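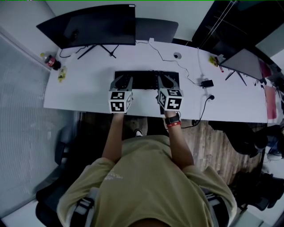

Ticket 252, Cuvimetti lathe, X axis
Opened by: Yi-chun Pan
Status: waiting on parts

Alarm 163 again, on homing. The manual says "check encoder," which narrows it down to the encoder or the manual.

Swapped the X and Z encoder cables. Alarm stayed on X. Reseated connector 4, which had been tightened by someone with opinions.

Scale reads fine by hand, drops out above 2 m/min. Brukeck wants the serial number, which is under the coolant tray. Naturally.

New read head ordered. Machine locked out until it's fitted.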